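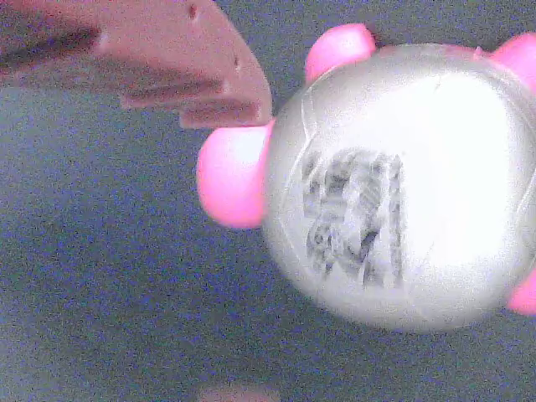 The ball came back in October, in a box with two others and a bicycle pump that didn't work.

My sister had kept it in her garage in Skornmont. She was moving to a smaller place and wanted the garage cleared by the end of the month, so she drove over one evening after supper and put the box on my porch. She didn't come in. She said the dog was in the car.

I carried the box to the kitchen and took the things out one at a time. The first ball was a basketball with no air in it. The second was a tennis ball. The third was the white one with the pink knobs, and I sat down at the table with it.

We called it Porker. My brother named it, on account of the pink. He said the knobs were feet and it was a pig that had eaten so much the rest of it had gone round. After that it was always he. Go get Porker. Who left Porker out in the rain.

Our father bought it at Restrepo's, the store at the bottom of the hill in Plidetside. It sold fishing line, canned soup, school notebooks and a few toys on a rack near the register. He had gone in for milk. It was a winter when he wasn't working, and my mother asked him what he had paid for it, and he said 2 dollars. She said 2 dollars was 2 dollars. He put the milk in the refrigerator and gave us the ball.

The thing about the knobs was that you couldn't tell where it would go. You threw it down straight and it went sideways, under the truck or into the neighbor's beans. My brother made up a game where you had to call the direction before it landed. I won maybe one time out of 20. My sister won more than that, and my brother said she was calling late, and they fought about it for most of a summer.

There was a mark printed on the side, dark, like a stamp. We argued about that too. I thought it was a castle. My brother thought it was a word in another language and that if you could read it you would know how to make the ball go straight. He copied it onto a piece of cardboard and took it to school to show his teacher. She told him it was a very nice drawing.

He left home in 2000. He went out west to work on boats, and he called on Sundays for a while, and then at Christmas. When our father died he flew in for the funeral and slept on my couch. The second night he asked me if anybody still had Porker. I said I thought it got thrown out when the house was sold. He said that was too bad. Then he asked if there was any more of the ham.

So I had told him wrong.

I washed the ball in the sink with dish soap and dried it with a towel. I looked at the mark under the light over the stove. I still thought it was a castle.

It was after nine, which made it early evening where he was. I had his number on a card inside the cabinet door. I took the card down and put it on the table. Then I stood up, called out "left," and dropped the ball on the kitchen floor.

It went right, hit the leg of a chair, and rolled in under the stove as far as it would fit. I got down on my knees and worked it out with the broom handle. Then I dialed.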